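4. Ligação dos cabos de rede ao comutador

4.1 Âmbito

A presente secção descreve os procedimentos de ligação, identificação e substituição dos cabos de rede nos comutadores instalados nos bastidores do edifício Kotian. Aplica-se aos cabos de cobre com conectores RJ45 moldados, fornecidos no conjunto de cablagem Fluller. As ligações de fibra ótica são tratadas na secção 6 e as ligações de alimentação na secção 3.

Os trabalhos aqui descritos destinam-se a pessoal autorizado pelo serviço de infraestruturas da Prerketti. A alteração de ligações em portas já atribuídas carece de pedido prévio, apresentado no formulário 148 e validado pela responsável da rede, Deepika Acharya, ou por quem a substitua.

4.2 Material necessário

Antes de iniciar o trabalho, deve reunir-se o seguinte material:

Cabos de rede com o comprimento indicado na folha de ligações
Etiquetas pré-impressas para ambas as extremidades de cada cabo
Fitas de velcro para fixação (não são admitidas abraçadeiras plásticas)
Testador de continuidade
Lanterna ou outra fonte de luz portátil
Folha de ligações em vigor, em papel ou em formato eletrónico
Tampas de proteção para as portas não utilizadas

Nota: os cabos retirados de outro bastidor só podem ser reutilizados depois de testados e de novo etiquetados. As etiquetas antigas devem ser removidas por completo.

4.3 Preparação

1. Confirmar, na folha de ligações, o número do bastidor, o comutador e a porta de destino.

2. Verificar se a porta de destino se encontra livre. Caso esteja ocupada, suspender o trabalho e comunicar a divergência ao serviço de infraestruturas.

3. Inspecionar o conector a instalar. Os contactos devem apresentar-se alinhados e sem sinais de oxidação, e a patilha de retenção deve regressar à sua posição depois de premida.

4. Inspecionar a manga moldada do conector. Uma manga rasgada ou deslocada sobre o cabo implica a substituição do cabo completo.

5. Aplicar uma etiqueta em cada extremidade, a 3 cm da manga, com o texto legível no sentido do cabo.

6. Estender o cabo pelo percurso previsto, sem o introduzir ainda na porta. O cabo não deve passar à frente de portas em serviço, exceto durante a própria manobra de inserção.

Cuidado: não obstruir as grelhas de ventilação com cabos, etiquetas soltas ou ferramentas. A acumulação de cablagem junto das grelhas reduz a circulação de ar no equipamento e pode provocar a sua paragem por sobreaquecimento.

4.4 Inserção do conector

7. Segurar o conector pela manga moldada. Não exercer força sobre o cabo, nem o utilizar como pega para orientar o conector.

8. Orientar a patilha de retenção de acordo com o recorte da porta. Em comutadores com duas filas de portas, a orientação de uma fila pode ser inversa à da outra, pelo que deve ser verificada em cada caso.

9. Alinhar o conector com a abertura, mantendo-o perpendicular ao painel.
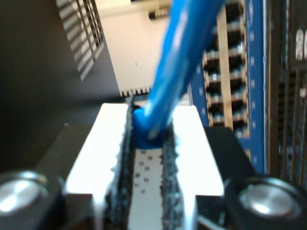

Figura 4-1. Manga azul do conector segura pelos dois lados, junto ao painel de portas RJ45 do comutador.

10. Introduzir o conector com movimento contínuo, até se ouvir o encaixe da patilha. Se for encontrada resistência antes desse ponto, retirar o conector e voltar a verificar a orientação. Nunca forçar a entrada.

11. Puxar ligeiramente o conector, pela manga, para confirmar a retenção. Um conector bem encaixado não se desloca.

12. Observar o indicador luminoso correspondente à porta. O significado dos indicadores consta do quadro do ponto 4.6.

13. Registar a ligação na folha respetiva, com indicação da porta, do número da etiqueta e da rubrica do executante.

Cuidado: o metal que envolve as aberturas das portas faz parte da blindagem do equipamento. Não introduzir chaves, pinças metálicas ou outros objetos nas portas, mesmo com o comutador desligado. Uma porta com a blindagem deformada deve ser tapada, assinalada e comunicada.

Nota: quando for necessário ligar vários cabos no mesmo painel, recomenda-se começar pelas portas mais afastadas do operador e avançar em direção às mais próximas. Os cabos já colocados deixam, deste modo, mais espaço para a mão e para a leitura da numeração.

4.5 Arrumação dos cabos

14. Conduzir o cabo até à guia lateral mais próxima, deixando uma curva suave à saída do conector. O raio de curvatura não deve ser inferior a quatro vezes o diâmetro exterior do cabo.

15. Agrupar os cabos por destino, com o máximo de doze por feixe, e fixá-los com fita de velcro. A fita deve permitir o deslizamento de um cabo individual dentro do feixe.

16. Recolher a folga no organizador inferior. Não enrolar o excesso sobre o comutador nem o deixar suspenso à frente do painel.

17. Confirmar que todas as etiquetas permanecem visíveis com a porta do bastidor aberta.

18. Colocar tampas de proteção nas portas que fiquem livres.

A cor do cabo identifica a rede a que pertence. No edifício Kotian, o azul está reservado à rede administrativa, o amarelo à rede de telefonia e o cinzento às ligações entre bastidores. Não é permitida a utilização provisória de uma cor diferente da prevista. Na falta de cabo da cor correta, o pedido fica pendente até à reposição do material em armazém.

4.6 Verificação da ligação

A leitura dos indicadores faz-se trinta segundos depois da inserção do conector, com os dois extremos do cabo ligados e ambos os equipamentos em funcionamento.

Indicador verde fixo: ligação estabelecida, sem tráfego.
Indicador verde intermitente: ligação estabelecida, com tráfego.
Indicador âmbar fixo: ligação estabelecida a velocidade inferior à prevista. Verificar o cabo com o testador.
Indicador âmbar intermitente: porta bloqueada por configuração. Contactar a responsável da rede.
Indicador apagado: ausência de ligação. Seguir o procedimento do ponto 4.7.

Quando a ligação servir um posto de trabalho, o executante deve ainda confirmar com o utilizador o acesso à rede antes de encerrar o pedido.

4.7 Ausência de ligação

19. Confirmar que o conector se encontra totalmente inserido em ambas as extremidades.

20. Confirmar que a etiqueta da extremidade oposta corresponde à da porta. A troca de cabos no painel de distribuição é a causa mais frequente deste tipo de ocorrência.

21. Retirar o cabo e ensaiá-lo com o testador de continuidade. Os oito condutores devem apresentar resultado positivo e pela ordem correta.

22. Se o cabo estiver em boas condições, comunicar a ocorrência ao serviço, indicando o bastidor, o comutador e a porta. Não transferir a ligação para outra porta por iniciativa própria.

4.8 Remoção de um cabo

23. Confirmar, pelas etiquetas das duas extremidades, que se trata do cabo a retirar.

24. Premir a patilha de retenção até ao fim do seu curso e, mantendo-a premida, puxar o conector pela manga.

25. Abrir as fitas de velcro ao longo do percurso e retirar o cabo sem o arrastar sobre os restantes.

26. Tapar a porta e atualizar a folha de ligações no próprio dia.

Cuidado: os cabos desligados numa só extremidade não podem permanecer no bastidor. Em caso de interrupção do trabalho, a extremidade livre deve ser protegida e identificada com a etiqueta vermelha de serviço pendente.

4.9 Registos e contactos

As folhas de ligações são conservadas na pasta do bastidor e no arquivo eletrónico Wavico, sob a referência 249. Em caso de divergência entre as duas versões, prevalece a do arquivo eletrónico até que a verificação física esteja concluída.

Pedidos de alteração e atribuição de portas: Deepika Acharya, extensão 138.
Material e etiquetas: Kumaresan Namboodiri, armazém técnico.
Acesso às salas de bastidores: Clotilde Lacroix, receção do edifício.

Revisão da secção 4: novembro de 2022. Substitui a versão de setembro, na qual os pontos 4.7 e 4.8 constavam de anexo separado.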